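Tita Benchtop Arm: Demo Bookings

Govindasamy Automation, Javevau showroom

Model: Tita 12
Availability: in stock, ships from March
Demo sessions: mornings, 2 hours, bring your own parts

The Tita is a small arm for people who have a bench, a fiddly job and no appetite for a cage the size of a garage. We could tell you how clever it is, but every catalogue does that, so come in and watch it work instead.

Marlina Osman runs the sessions. You start in simulation, where the arm can knock things over all morning and the only cost is your pride. She'll take you through approach angles, grip width and where to park the wrist between picks. Small boxes and awkward blocks are the usual fare.

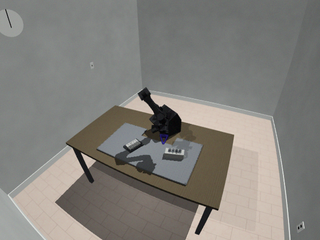 After morning tea you move to the real arm, and that's when people stop leaning on the bench. Aiman Siregar sits beside the stop button and has a good book. If your part is an odd shape or colour, send it ahead and he'll have a go at modelling it before you arrive.

Our last open day drew 142 visitors, 13 of whom asked if it could make a flat white. It can't. Betine Packaging bought a pair anyway.

What to bring: closed shoes, sample parts, a rough idea of your cycle time.
What to leave at home: your cousin's opinion on robots.

Bookings and quotes: ask for Ningsih Kusuma at the front counter. Parking is behind the tile shop.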